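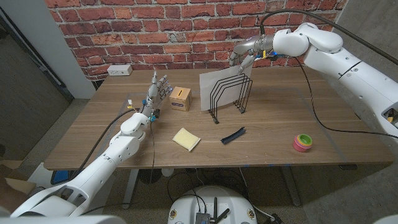
Two years with the Rakent wagon

July 29, 2018

I bought my Rakent in the summer two years ago and I keep getting asked by people at work whether I would buy it again, so I am writing it down once and will send them the link.

Mine is the five-door wagon with the smaller gas engine and the automatic. I looked at the Cloltberg crossover at the same time. The Cloltberg sat higher and had a nicer dashboard, but the back seat was tight with the front seat set for me, and the dealer wanted extra for the roof rails. The Rakent had them already. I also drove the sedan version of the Rakent and crossed it off when I saw the trunk opening.

My drive to work is mostly highway. The car is fine there. It holds 70 without hunting between gears unless there is a long hill, and then it drops down one and gets loud for a bit. Passing on a two-lane road takes some planning. With four adults and bags in it you want a long clear stretch. I knew this from the test drive and it has not gotten better or worse.

Gas mileage has been good on the highway and ordinary in town. I stopped keeping a log after the first year because the numbers had settled down. Short trips in December are the worst for it. The heater also takes its time on those mornings, and the rear window clears well before the windshield does.

Things that have gone wrong. The driver's door seal came loose at the top corner in the first winter and whistled at highway speed. The dealer glued it back under warranty and it has stayed. The tire pressure light came on for no reason three times and went away after a reset. Then it came on a fourth time and I did have a nail in the right rear, so check the tire anyway. The touch screen froze once on a trip and would not give me the radio back until I shut the car off and opened the door.

The rear brakes started squealing last spring. The dealer quoted me for pads and rotors on both ends. I took it to Pascual Villalba at his shop in Sepúlveda, where my father used to take his truck, and Pascual measured everything and told me the fronts had plenty left. He did the rear pads only and cleaned up the sliders. The bill was a little over $100. The squeal has not come back.

Tires were the biggest expense. The ones it came with were noisy from the start and poor in rain. I replaced all four with a set of Esus all-seasons and paid just under $500 mounted and balanced, with an alignment thrown in. The car is quieter now on rough pavement. The steering feels slower than it did, and I got used to that in a week or so.

The cargo area is the part I like most. The seats fold flat if you take the headrests off first. I have had a dresser back there, and a full-size bicycle with the front wheel off. My sister-in-law, Zulema Acuña, borrowed the car to move apartments and only needed a truck for the couch and the bed. The carpet back there picks up everything and does not let go of it. Get the rubber mat. The one from the dealer costs 90 dollars and fits right up to the sides. I tried a cheaper one first and it slid around.

Small complaints: the cup holders are too shallow for a tall cup, the cargo cover rattles when it is rolled up, and the low beams could reach farther. The gas cap has no place to hang, so it dangles against the paint. I put a piece of clear tape there.

Would I buy it again? At the price I paid, yes, with the bigger engine if I could find one on a lot. If you drive mountain roads a lot or pull a trailer, try something else first. I heard the new model drops the spare tire and gives you a sealant kit. I would ask about that before signing anything.

Next oil change is coming up and I want Pascual to look at a faint clunk from the left front over speed bumps. I will add a note to this post when I know what it is.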